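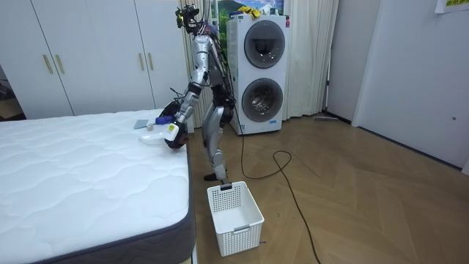

Bare mattress, washer-dryer close by, and a bottle with a blue cap.

Right, mattresses! I did both of ours last weekend and my back is still complaining, so I may as well write it all down while I remember.

Strip everything off, protector included, and get the protector in the wash first as it takes the longest to dry. Then hoover the mattress with the upholstery nozzle, going slowly along the seams and round the piping (that's where the fluff lives). Do the sides too.

For the general stale smell I use plain bicarb, 300 g for a double, shaken through a tea strainer. Leave it on for as long as you can stand having no bed. I give it 2 hours with the window open, Dalia leaves hers all day and says it's better. Hoover it off again and empty the cylinder straight after, the powder clogs my filter something rotten.

Marks are another job. Cold water only on blood, please, and dab, don't scrub. For old tea stains (guilty) I mix 50 ml of white vinegar with the same of water and a tiny drop of washing-up liquid, then work from the outside in with a white flannel. Use as little liquid as you can get away with. Memory foam especially hates a soaking, so check the label before you put anything on it.

A fan pointed across the top speeds up the drying no end. Don't make the bed until it feels properly dry when you lean your hand on it!

I turn ours head to foot every February and again when the clocks go back. Pillows next time, if I can face them.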